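What Happens at a Robot Open Day?

Explainers for ages 8 to 11

Last July our class went to an open day at Grudden, a workshop where people teach robots to do small jobs with their hands. This page is for anyone who is going on a visit like it, or who couldn't come with us.

Lots of people think a robot knows what to do as soon as you switch it on. A robot arm has to be taught. If you want it to pick up a spoon, it needs to learn where to put its fingers, how wide to open them and when to close them. It also has to learn what the job looks like from close up.

How do you teach a robot to pick things up?

One way is for a person to do the job first, using the same sort of fingers that the robot will have. The fingers are called a gripper. Robot grippers often have two fingers. You have five on each hand, so picking things up is easier for you. Try moving a pencil using only your thumb and one finger and you will see what the robot has to manage.

The person holds the gripper by hand. A camera on it records the work. Some people wear a second camera on their head, so there is a view from higher up as well.

Mohit Kashyap showed us round. He told us that one go at a job is called a demonstration, and that one is never enough. For a job called "put the block in the tray", the team had saved 1,296 demonstrations. For folding a cloth they had 2,035, and they still wanted more, as a cloth lands in a different shape each time you drop it.

What are the black and white squares for?

They are markers. Each one has its own pattern, a bit like the codes you scan with a phone. A computer can find a marker in a video and work out where it is and which way it is tilted. Markers can be put on cards, on boards or on the gripper.

Do the people get tired?

Yes. Su-chen Yen said her wrist aches if she goes on too long, so the team swap over and have breaks. They also throw away the demonstrations that went wrong. On one job they recorded 2,418 and kept 1,825.

What can you do on the day?

At our open day you could watch people working, ask questions at any time and try a spare gripper at the end. You had to keep your feet away from the cables and leave the tables as you found them. Bags went by the door.

The work at Grudden:
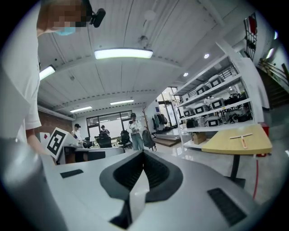
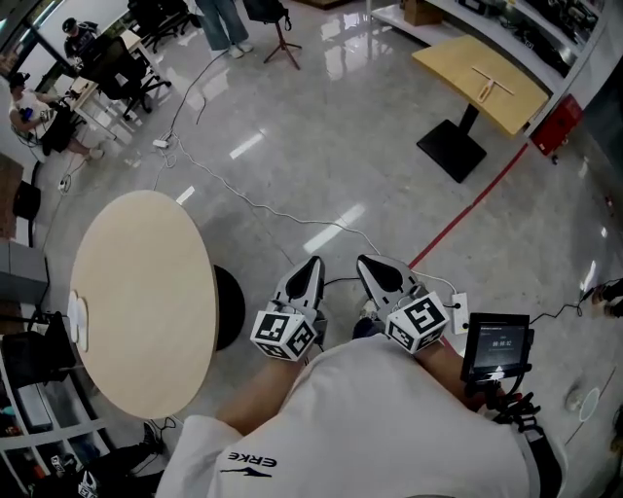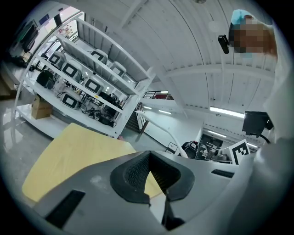 Tsz-kin Hsiao wrote to us after reading this page: I liked the visit too, but I think you should say that trying the gripper is hard. I dropped the block four times. My tip is to go slowly and look at the tips of the fingers, and don't look at your own hand. Also, please put in that you can ask to have another go. I didn't know that until we were getting our coats.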